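Multi-item grasps and end-of-cycle checks when unloading a washer: what is the accepted practice?

Posted in Robot Cells and Safety

zundamel_tech
We are writing a work instruction for a gripper arm that unloads a front-loader into a basket on the floor. Our draft says one item per grasp. In practice small items come along with large ones, in this case a white sock pinched together with a red garment.
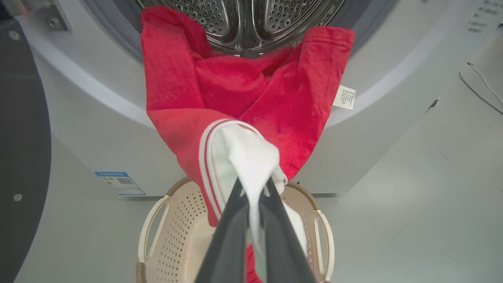 Should the instruction treat a double grasp as a fault? The draft limit is 3 retries per item, then stop and call the operator. Cycle target is 900 seconds per load.

Plernix
Depends what the count is for. If you only need an empty drum, a double grasp is harmless. Log it and carry on. If you track items individually, it is a fault and the arm should release over the basket and re-sort there. Do not release over the gasket. Small items drop into the fold and your drum check will miss them.

I would also cap pull force in the instruction. Ours is set at 70 percent of the gripper's rated value, and a snagged sleeve stops the arm before the seam goes.

akpan4
just let it grab whatever, ours has done that since December and no complaints

Zirel
The retry limit is fine. What the draft lacks is an end condition. Write down that the load is finished only when the drum check passes, and that the check is made with the door fully open and the fingers clear of the opening.

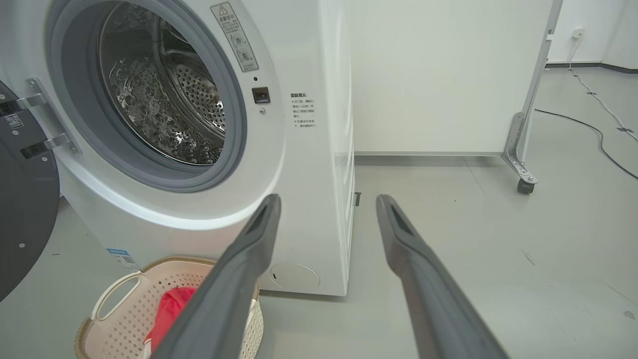 Plernix replied that the gasket fold needs its own check, separate from the drum, with the result recorded even when nothing is found. Agreed. We added it as step 59 of our procedure and it takes one extra view. Keep cables out of the arm's floor area as well, and put that in the pre-start list, not in the unloading steps.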